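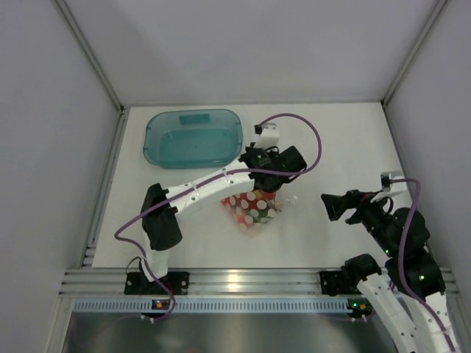
The teal bin at the far left of the table.

Last updated: April

The phone was a Colero, four years old, and it stopped at the start screen a little after 6 a.m. She held down both side buttons until it buzzed. The Drisetti logo came up, went away, and came up again.

There were 2,362 photos on it. She knew the number from the last backup notice, the one she had swiped away.

She found a page of instructions on her laptop. Step one said to charge the phone. Step four said the reset would erase everything. She read the comments under it. A man in Leklow had done it twice and was happy with the result.
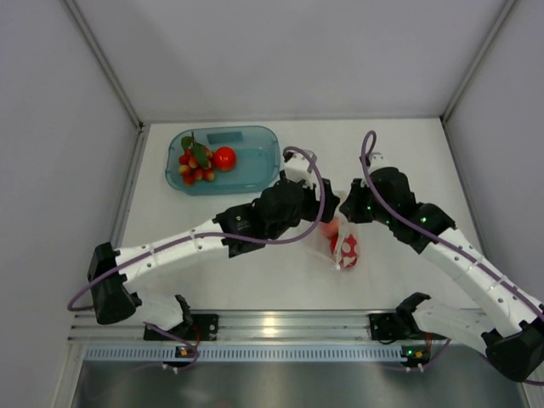
Tomato and cherry-like fruits in the blue tray.

She put the phone on the charger and made toast. At seven the screen lit by itself and asked for her PIN. She typed it in. There was one message, from her sister, sent the night before.

"Did you get my pictures?"

She plugged in the cable and started copying before she wrote back.

1,366 shares | 12 comments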